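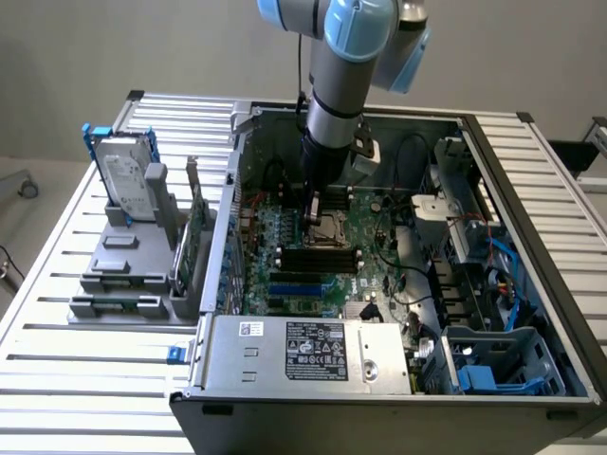

When do the odd-side houses on Talavera Lane get to water their gardens this summer?
On odd dates, before breakfast or after supper, by hand or by drip line. Sprinklers stay off until the notice is lifted.

GUSPORT HILL WATER USERS
Minutes of the Summer Meeting
Held July 16, 2021, in the lower room at the Kostisari schoolhouse

Presiding: Henrik Hellwig
Minutes: the secretary
Attendance: see the sign-in sheet, kept with the paper copy. Enough households were present or had sent written proxies for business to be done.

The meeting was called to order a few minutes late so people coming from the far end of Talavera Lane could get around the road work.

MINUTES OF THE SPRING MEETING
The spring minutes had been mailed with the bills. One correction: the gate valve replaced in April was the one below the Kostisari turnoff and not the one at the schoolhouse. The secretary will fix the file copy. Approved as corrected.

SPRING AND TANK
Henrik reported on the spring. Flow has been falling since late May. It fell last summer too, but not this early. The overflow pipe at the collection box has been dry every time he has been up there this month. The tank is still filling overnight. It doesn't fill all the way on mornings after a hot day, and when several households run lines at the same time it drops fast enough to set off the low-level float.

He walked the fence around the spring. The uphill side is in good shape. On the creek side a dead fir has come down across the wire and the bottom strand is broken. Deer have been in. There is no sign they have gotten to the box itself, and the lid was latched. The tree needs to be cut up before the fence can be mended. Two members with saws offered to go up with him. They will settle a day among themselves and tell the secretary when it is done.

A member asked whether the water should be tested again after the deer got in. Henrik said the regular sample was taken after he found the break and came back clean. It was agreed to take another one once the fence is closed. The cost comes out of the testing line.

The inside of the tank was last cleaned two summers ago. It was due this year. Cleaning means draining it, and no one at the meeting wanted to drain it with the spring this low. Moved and seconded to put off cleaning until the fall rain has brought the flow back. Carried.

WATERING NOTICE
There was a long discussion of the watering notice that went out in June. It asked people to water on odd or even dates by house number. Several members said the notice was hard to follow for places that don't have a number on the road. For those places the meeting agreed to go by side of the lane: creek side waters on even dates, hill side on odd dates. The secretary will mail a new notice saying so.

Vegetable gardens and young fruit trees are allowed. Lawns are not. A member asked about a lawn that had been seeded in the spring and would be lost. The feeling of the meeting was that it would have to be lost. The member asked that her disagreement be put in the minutes, and it is.

Filling stock troughs is not covered by the notice. Troughs should have a working float. Henrik found a trough running over on his way up to the spring and shut it off himself. He has talked to the household and it has been fixed.

Filling of pools was brought up. The present rule says a household may take up to 500 gallons in a day above normal use if it calls the secretary first. It was moved that this be suspended while the notice is in effect. Someone pointed out that small wading pools for children would fall under that too, going by the wording. The motion was changed to say that wading pools emptied onto a garden are all right. Seconded, and carried with some voting no.

LEAK ON TALAVERA LANE
The leak near the second culvert on Talavera Lane is back. It was clamped in the winter. The ground over it has been soft for a while and the grass is green there when everything else is brown. Henrik thinks the clamp is holding and the pipe has split farther along, as the wet spot has moved downhill from where they dug before. He would like to replace that whole length of pipe instead of putting on another clamp.

The pipe is on hand, left over from the Kostisari job. Couplings are not and will have to be ordered. The digging is the expensive part. The man with the small excavator who did the winter work can come, but he wants the buried phone line marked before he starts. The secretary will put in the request for marking.

Water will be off below the culvert while the work is done. Henrik expects it to take most of a day. Those households asked for a phone call the evening before as well as a note on the door, and this was agreed. Anyone on the lower section who has a medical need for water in the house should let the secretary know now.

A member asked who pays to put his driveway back. The pipe crosses under the edge of it. Under the easement the water users put it back the way it was, meaning gravel. He said that was fine as long as it was the same size gravel. Noted.

METERS
Nornico has sent a quote for replacing the old meters. It was passed around. The quote is good through the fall. It covers the meters and the lids but not the labor. The older meters are the ones with the cloudy glass, mostly along the upper end of the lane, and they are hard to read in any light. Last quarter 3 of them could not be read at all and those households were billed on their past use.

Opinions were mixed. Some wanted to do every meter at once and be finished with it. Others thought the money should be held until the pipe at the culvert is paid for. It was also asked whether the new meters could be read from the road. They can, if a reader is bought with them. The reader is listed separately and most people felt it cost too much for a system this size. Walking the line a few times a year is also how leaks get found.

Moved to replace only the unreadable meters now and take up the others at the November meeting. Seconded and carried. Henrik will ask Nornico whether the price per meter stays the same for a small order. 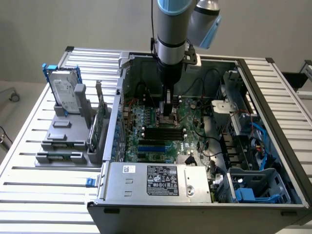
Bills for the spring quarter went out late, and the secretary apologized for it. The readings were done on time. The trouble was the office computer, an old desktop that now takes most of a morning to open the billing file and shut itself off twice while the bills were printing. The shop in Gusport thinks more memory would help and would have to open it up to see what it will take. For anyone who hasn't seen inside one of these, memory goes into slots like the four black ones on the green board in the picture, below the processor socket. If ours has room, the secretary is allowed to spend up to what was set aside for office supplies. If it doesn't, the question comes back in the fall. In the meantime a copy of the billing file is being kept at Henrik's house.

LATE ACCOUNTS
Two accounts are past due by more than one quarter. Both have had letters. One has called and set up a payment plan. The other has not answered. Under the bylaws the next step is a certified letter, and the secretary will send it. No shutoff will be done in the summer months without a vote.

There was a question about late fees for the spring quarter, considering that the bills themselves were late. Agreed that no late fee be charged for that quarter. Anyone who has already paid one will see it taken off the next bill.

HYDRANT AT THE SCHOOLHOUSE
The fire district flushed the schoolhouse hydrant in June and said the cap was stiff. It has been greased. Members are reminded not to park in front of it during events. The red paint on the curb has mostly worn off and there is paint in the pump house if someone wants to do it. One member said he would if somebody could tell him where the brushes are. They are on the shelf behind the chlorine test kit.

PUMP HOUSE KEY
A spare key to the pump house has gone missing from the hook inside the schoolhouse door. If you borrowed it, please bring it back. The lock will be changed if it hasn't turned up by the time of the pipe work. New keys would go to Henrik, the secretary, and the household next door to the pump house, same as before.

NEW BUSINESS
The family buying the place at the top of Talavera Lane has asked about adding a second connection for a small house behind the main one. No plans have been submitted. The bylaws let a parcel have one connection unless the members vote otherwise. Several people spoke against adding any connections with the spring where it is. Others said it was not fair to decide before seeing what was being asked for. Henrik will write back that a request has to come in with a drawing, and that it would not be heard before the November meeting.

A member asked for the meeting to look into rain barrels bought as a group. She will get prices and send them around with the new watering notice.

It was asked if the summer meeting could be held outside next year as the lower room gets very warm. No objection was heard.

NEXT MEETING
November, at the schoolhouse, date to be mailed with the fall bills. On the list so far: remaining meters, tank cleaning, office computer if needed, and the second connection if a drawing comes in.

Adjourned. Chairs were put back along the wall as the schoolhouse asked -- please do the same in the fall.

Submitted by the secretary.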